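Why I Stopped Sorting My Kitchen by Category

Most advice on storing things at home starts with the same instruction: group like with like. Cups with cups, lids with lids, tools with tools. I followed it for years. I bought the shelf risers and the matching tubs and I labeled the tubs. I now think the advice is wrong for most households, and that the mixed bin, which every organizing book treats as a failure, deserves a better name than it has.

The usual case for sorting is that it makes things easy to find. That is true in a store. A store has thousands of items, and the person looking for one of them has never been there before, or comes once a month. The only way to help that person is to put all the mugs in one place and hang up a sign. A home works differently. The people who live in it already know what they own, and they use the same small part of it over and over. When I look for something in my kitchen I am not browsing. I want the one pan, and I want it now.

I started to think about this when I moved from a house in Pindero to a smaller apartment near the Russo bridge. I had 18 boxes marked "kitchen." I had packed them by category, which the moving company recommended, and on the first night I had to open five of them to make a bowl of soup. The pot was in one, the ladle in another, the bowls in a third, and the can opener was with the "gadgets," where it had been put because it was not a knife or a spoon. The soup itself was in "dry goods and cans." A friend, Štefánia Šťastný, had moved the same year and had packed by meal. She had a box for breakfast and a box for supper. She ate supper on her first night without opening anything else.

It took me a while to apply that to the shelves. I kept the categories because they looked right. Visitors said nice things about them. But I noticed that between one tidying and the next, the kitchen always drifted toward the same arrangement. The coffee, the filters, one spoon and two mugs collected next to the kettle. The oil, the salt and the good knife collected by the stove. Every Saturday-style cleanup put them back in their proper places, and by the middle of the week they had all come out again. I used to think of that as my own laziness. I now think the kitchen was telling me where things belonged and I was spending an hour a week arguing with it.

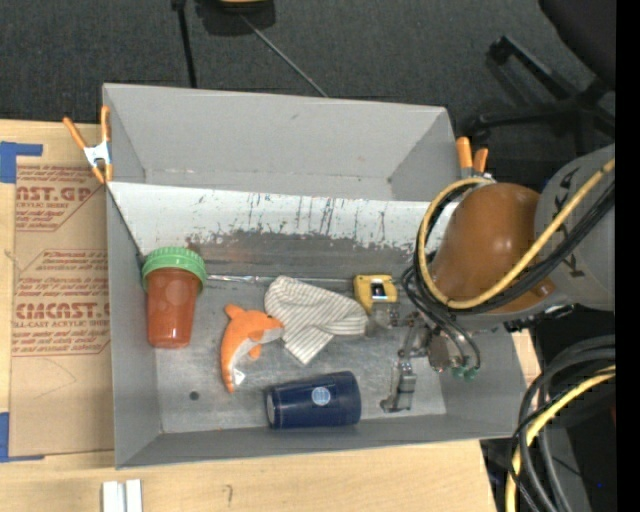
Does a mixed bin make it harder to find things?

It depends on how deep the bin is and how often you go into it. If you can see most of what is inside without lifting anything, and you reach into it several times a week, you will find things faster than you would in a labeled system. Once you have to dig, the advantage is gone.

Depth is where most mixed storage goes bad, and I think it is the reason the idea has such a poor reputation. The typical junk drawer is too full. People put things into it for years and take out the tape and the scissors. The things at the bottom are not stored in any real sense. They are only there. But an overfull sorted drawer has the same problem. I once owned 11 plastic lids that fit nothing, and they were perfectly sorted, stacked by size in a rack I had paid for. The rack hid the fact that I should have thrown them out. In a mixed bin they would have annoyed me within a month.

There is also the cost of the sorting itself, which the books leave out. Every item that comes out of the dishwasher has to be identified, matched to its category and walked to the place where that category lives. None of this is hard. It takes a few seconds. It is also done many times a day, every day, by whoever happens to be doing the dishes, and in a lot of homes that person is not the one who designed the system. I have watched guests stand in the middle of a very orderly kitchen holding a measuring cup, opening one door after another. Is it a cup, or is it a baking thing? The owner knows. The guest puts it on the counter and gives up, and I don't blame them.

I bought my own tubs from a company called Priseo, and I have nothing against them. They are good tubs. The starter set cost $110 and came with a sheet of printed labels: pasta, rice, flour, snacks. I used the labels as they came, and then found that I was shopping to suit them. I bought rice when the rice tub ran low, although we rarely ate rice. The tubs are still in use with the labels peeled off.

I can see where the argument stops. Medicine should be sorted, and kept away from everything else. So should cleaning products, and so should anything sharp if there are children in the house. A workshop with 100 sizes of screw needs its little drawers. People who share a kitchen with strangers probably need labels to keep the peace. And some people sort because they enjoy it, in the way that other people enjoy ironing, and I wouldn't take that away from them.

For everyone else, I would suggest a small test. Leave the kitchen alone for 3 weeks. Wash the dishes, wipe the counters, throw out what is spoiled, but don't put anything back in its category unless you feel like it. At the end, look at where things have gathered. Then get some wide, shallow containers and put them in those spots.

My own kitchen has four of these now. The one by the stove holds the oil, the salt, the knife in its sleeve, a roll of string and the timer. It looks like a mess to my sister, who has told me so. I can cook from it in the dark, and when the power went out in September I did.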